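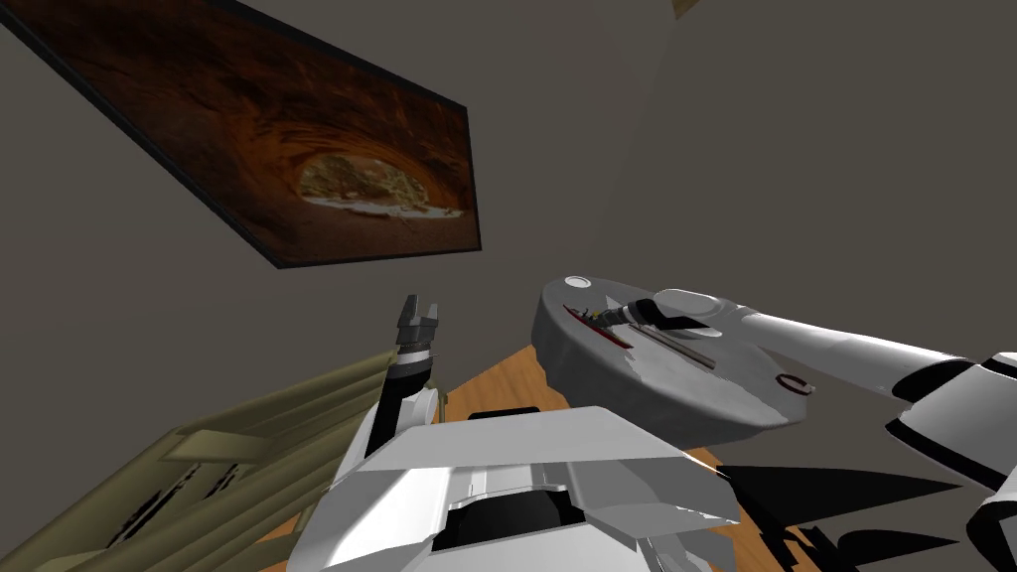 Ordering and hanging prints: your questions

Who runs this shop?
Me, Deolinda Veloso. I started Nornau after printing one too many hiking photos for friends, and I still pack every order myself.

How long does shipping take?
Usually 4 days inside the US. In August I close for 10 days and go walking, so order early!

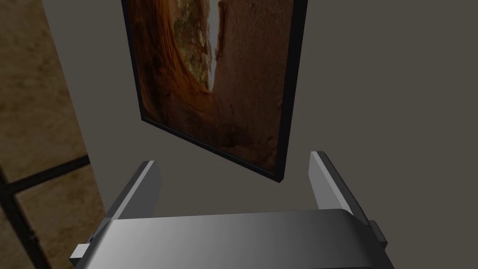 Layered rock in a thin black frame

Can I get a print without the frame?
Sure. Pick "print only" at checkout and it comes rolled in a tube. Let it lie flat overnight before you do anything with it.

What do I hang it with?
I like two hooks, set level — a single nail lets the thing drift every time a door slams.
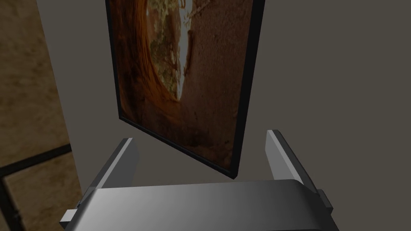

Reddish rock, black frame, gray wall

Will the colors fade?
Keep it out of direct sun and you should be fine. Mine hangs in the hallway.

Can I return it?
Yes, if it's unmarked. Email me first and I'll send you a label.

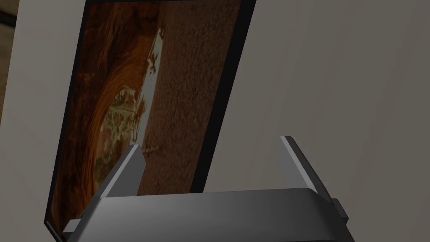
Orange and rust bands, framed in black

Do you print customers' own photos?
I do (phone pictures too). Send me the biggest file you have.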